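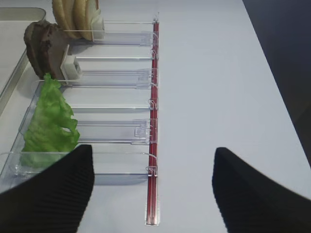
Station 2, the dispensing rack, seen from the gripper. Bread at the top, a patty next to it, lettuce lower down.

Sandwich Line Automation: Questions from Staff

These are the questions we have been asked most often since the robot arms were announced for the cold assembly line at the Fikholm kitchen. The page covers the day and evening shifts. It was last changed on 12/7/21, and the answers replace the printed sheet that was handed out in the break room.

What exactly is being automated?

One part of the job: taking bread, patties and lettuce out of the dispensing racks and stacking them. Sauces, cheese, wrapping, labeling and boxing stay as they are. So does all hot work. The arms do not cook anything and they do not cut anything.

How many arms are there?

There are 2, one at each end of the cold line. The stations between them are still worked by hand.

Who makes them?

The arms were set up for us by Husivach, who also wrote the picking program. The racks come from Prarketti. If you see a Tamura label on the control cabinet, that is our name for the project and has nothing to do with the maker.

Is anyone losing their job?

No one on the current staff list is being let go because of this project. That has been put in writing and a copy is posted by the time clock. Two assembly positions that were already open will not be filled. We know some of you were hoping those would go to friends or family, and we are sorry about that part.

Will my hours change?

Day shift hours stay the same. Evening shift will start half an hour later from January, as the arms can work through the first racks while the line is being staffed. The half hour moves to the end of the shift, so the total is the same. If the later finish is a problem for your bus or your child care, talk to Jurgita Pärn before the January schedule goes up.

Will my pay change?

Base pay does not change. People who complete the station operator training move up one pay step, beginning with the first full pay period after they are signed off. Being partway through training does not count toward the step.

What does a station operator do?

Keeps the racks filled, watches the picks, clears stoppages and checks the stacks before they go to sauce. You will also do the changeover cleaning and fill out the station log. One operator looks after one arm. We asked whether one person could look after both, and after trying it for a week the answer was no — the walk between the ends of the line is too long when both stop together.

How do I load the rack?

Bread and patties go in standing on edge, one kind to a slot. Set the white pusher block up against the food so that it can't lean. Lettuce goes in upright in the lower part of the rack. It does not need to be trimmed to fit, and larger leaves may rest against the dividers.

Do not swap the slots around, even if another order would be easier for you to reach. The arm goes to the slot, and it will try to pick bread from wherever bread is supposed to be.

Does every slot have to be full before I start?

No. The menu for the day decides which slots are used. Look at the menu card, load what is on it and leave the rest empty.

What happens when a slot runs out?

The arm makes two tries, then stops and the amber light comes on. Press Hold, wait for the arm to move back to its rest position, refill, set the pusher and press Resume. Never reach into the rack while the arm is between the rest position and the table.

Can the arm hurt me?

It can give you a hard bump or pinch a finger. It slows down when someone comes inside the yellow floor line and stops if it meets resistance, but you should not count on either one. Long sleeves must be tucked into gloves. Lanyards come off at the station. The red stop button is on the front edge of the table, at hip height, and anyone in the kitchen may press it for any reason. You will not be asked to justify it afterward.

Is it faster than we are?

Not than an experienced person. In the October trial the hand stations averaged 209 stacks an hour and the arm averaged 188. The arm holds its speed through the shift and the hand stations slow down in the last two hours, so over a full day the two come out close. Speed was not the main reason for the project.

What was the main reason, then?

Wrist and shoulder injuries. Picking from the racks is the job that shows up most in our injury reports, and rotating people every hour helped less than we had hoped. The second reason is that we have had trouble staffing the early hours of the evening shift for a long time.

Are there cameras, and who looks at the pictures?

Yes. Each arm has a small camera mounted near the gripper, and it points at the rack and the tabletop. It may catch your hands and sleeves when you load. It does not record sound. Pictures are kept for 300 hours and then deleted, unless one is saved to look into a bad pick. They can be opened by Indrek Liepiņa and by the Husivach support desk. They will not be used to time breaks, to rate anyone's work or in a disciplinary meeting. This is part of the written agreement with the staff representatives.

What about the numbers on the station screen?

The screen counts picks, stops and refills for the station. It is not tied to your badge. Supervisors see the same numbers you do. Some people have said that having the stop count in view feels like being graded, and we are looking at whether it can be moved to a second page.

Who cleans the gripper?

The operator does, at each changeover and at the end of the shift. The fingers are ribbed and food collects in the grooves, so use the narrow brush and go along the ribs, then sanitize and let them air dry. Do not use the spray hose anywhere above table height. Rack parts go through the washer with the pusher blocks taken out. Check that every block is back before you load — a rack with one missing has to be set aside.

I don't want to work next to the robot. Do I have to?

Not during the first six months. Put your name on the preference sheet and you will be scheduled to sauce, wrap or one of the hand stations. After six months we expect everyone on the cold line to be able to load a rack and use the stop button, but operator training itself stays voluntary.

How long is the training, and is it paid?

Three shifts, all paid, held on the line with Uldis Pētersons. The first is loading and cleaning, the second is stoppages, and on the third you run the station while he watches. There is a short written check. It can be taken in any of the languages on the sign-up form, or spoken aloud if you prefer.

I was trained on the old racks. Do I need to go again?

Yes, for the first shift only. The pushers are different.

What if the arm breaks down in the middle of an order?

Push it back to rest, turn the key to Off and work the station by hand. The rack can be used by a person just as well. Every operator will have at least one hand-picking shift a month so that the skill does not go stale.

Will more stations be automated later?

There is no approved plan for more. A review is due after the first six months, and staff representatives have two seats on it. If a plan comes out of that, it will be posted before any equipment is ordered.

Who do I ask?

Schedules and pay steps: Jurgita Pärn.
Training: Uldis Pētersons.
Cameras and station screens: Indrek Liepiņa.
Safety, injuries and near misses: Gunārs Šimkus, day or evening.
Staff representative: Everaldo Vasconcelos. He has paper copies of this page and of the written agreement.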